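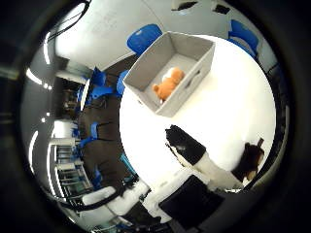 Talk notes, Galang handling workshop, 2021-12-06
Speaker: Lovely Maglaya

Slot is short. Skip the thank-yous, they are on the last slide.

Start with the claim as Laltix put it to us: train the grasp model on wrist camera views alone, leave out the overhead camera, and soft objects get easier. I didn't believe it in November. I believe a smaller version of it now.

Say what we ran. 168 attempts, two arms, plush toys only. Plush is kind to a gripper. You can get hold of a teddy bear badly in a great many ways and still lift it, so a high success rate on bears tells you very little. Say this before someone in the second row does.

Then the scoring. Syafiqah and Jhun marked every attempt separately, without seeing which model had been running. They disagreed on 7. Those were nearly all arguments over whether a bear held by one limb counts as held. We left them out of the table and they are listed at the back of the handout.
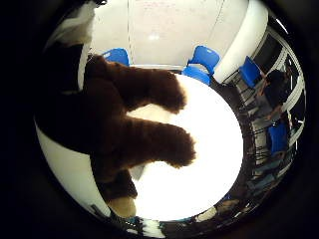 Main result. Wrist-only did better than the mixed-camera model when the toy was out in the open. In a bin we could not tell the two apart. Do not say "comparable". Say we could not tell.

PAUSE. Let them read the slide.

Why it might be wrong, and spend real time here:

The training set was roughly 700 demonstrations, most of them by Bienvenido, who is very good at this. The model may have learned Bienvenido. Consolacion's demonstrations were slower and had more second tries in them, and we don't have enough of hers to train on separately.

Same room all the way through. Fisheye lenses take in a lot of room. When I masked the outer ring of the view, the wrist-only lead shrank. It did not vanish, but I would want that run again before I put a number on a slide.

Close to the fur the camera loses the outline of the toy. People like to say the model "feels its way" at that point. It has no touch sensing. It closes on a learned cue and I can't tell you which one.

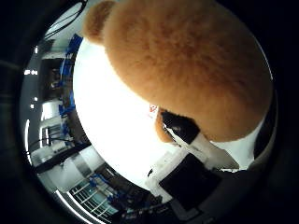

Expect the question about Flurnora's gripper. We haven't tried it. Don't guess.

Expect also "does it work on clothes". Two informal tries with a jumper, both poor, not in the results.

What I'd ask the room for: anyone with a different building and a different operator, please run the Starnudard protocol as written, including the masked condition. Jhun has the scoring sheet and will send it round tonight.

If time is short, drop the training curves and keep the masking slide.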